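Two arms and a table, eight months in

19 Jun 2018

I said in my last post that I would write something about the new station at work once the dust settled. The dust has mostly settled, so this is that post.

For anyone new, I work in returns at Nandutel. We take back small goods from shops and mail orders, sort them, and send them on to be resold, fixed or thrown out. Most of it comes loose in totes. A tote can have a phone case, a box of pens, six candy bars and a hair clip in it, and somebody has to pull those apart and put each kind of thing where it belongs. For the nine years I have been there, that somebody was whoever was on the line, and for five of those years it was me.

Last fall the company signed up with Weidemann to put in a pair of arms for the loose small stuff. We heard about it in a meeting that lasted less time than the coffee did. There were slides. One slide said 2000 items per shift, and that number got repeated a lot afterward in the break room, usually by people who were worried about it. On a good shift a person on the hand line does 948, and I only know that because it was on the next slide.

So far the arms have not come near 2000. They are slow with anything soft or thin. A box is easy for them. A wrapper that crinkles is harder, and a rubber band lying flat on wood is about as hard as it gets. The gripper comes down, closes, and comes up with nothing, and then it tries again. I have watched it do that long enough to go get a drink and come back.

What changed for us is the shape of the day more than the number of people. The hand line had eight places and now it has five. Two people moved over to receiving and one went to Prunent, across the highway, for better hours. I moved to the station. My job there is to set out the table, run the lead-through where I steer the arms myself, start the automatic runs, and write down what went wrong. I was given four days of training and a binder. The binder is for an older version of the software, so I mostly use it to find part names.

Steering the arms is the part I get asked about. You hold a pair of smaller arms and the big ones copy you. It looks like fun and for the first hour it is. After that your shoulders know about it. On the line my feet hurt at the end of the day and now it's my neck. I asked for a taller stool in August of last year, back when the trial station was still at the old building, and I got one when we moved.

Setup takes longer than people think. The trays go in a row and the goods get scattered below them, never the same way twice. If I lay things out too neatly the arms do well on the neat table and badly on everything after it. I was a tidy worker for nine years and it took me weeks to learn to make a decent mess — bars at different angles, bands between them, something tall in the back for the arms to stay clear of.

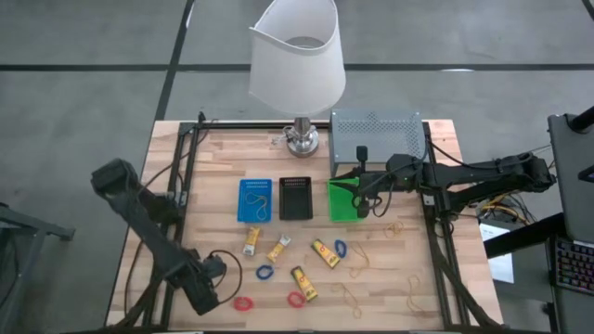 A comment came in on the last post from Kestrel62, and I want to put it up where people will see it. You make it sound like a transfer, but you are teaching the thing that takes the other five spots. I was at a plant that did this with packing. They told us the same thing about moving people around, and they did move them around, and then after two years they stopped replacing anyone who quit. Nobody got fired, so it never made the news. I'd want to know what they pay you for the teaching part, because at my place it was the same rate as packing.

I have thought about that one for a couple of weeks. The rate is the same, yes. There is a station allowance of 310 dollars a quarter, which was 200 when it started and went up after a few of us asked in writing. I don't think that settles the point. When I steer the arm to pick up a bar by the short side and not the long side, that is something I know from doing it by hand, and after I do it enough times it is in the software and stays there whether I do or not. I signed the sheet that says this is fine. I would sign it again, but I read it more slowly now than I did the first time.

As for not replacing people who quit, I can't tell. One spot on the hand line has been open since spring and it is still posted on the board. I asked our shift lead and was told it is posted because they mean to fill it. That could be true.

There are things I like better. It is quieter at the station than on the line. I get to fix problems, and when I write something down it sometimes gets read. I complained that the runs kept stopping when a band slipped partway under something else, and the next update had a change for it. In nine years on the line I don't remember a complaint of mine changing anything except the brand of gloves.

There are also things I miss. On the line you talk all day. You're elbow to elbow and your hands know the work, so your mouth is free. At the station I have to look at what I'm doing, and the nearest person is across the floor. I eat lunch with the line people still, but I've noticed they ask me what the company is planning, like I would know.

Kurkell is supposed to come in this summer with a conveyor that feeds the table directly, so the setup part of my job would shrink. I have asked twice what I would do with that part of the day. The answer both times was more lead-through, and I said my neck would like a word about that. We're trying a schedule where two of us trade off every ninety minutes. If it sticks I'll post the sheet we use, since a couple of you work in places that are getting the same kind of setup.

Comments are open again. I had them off while I was moving the blog over and forgot to turn them back on.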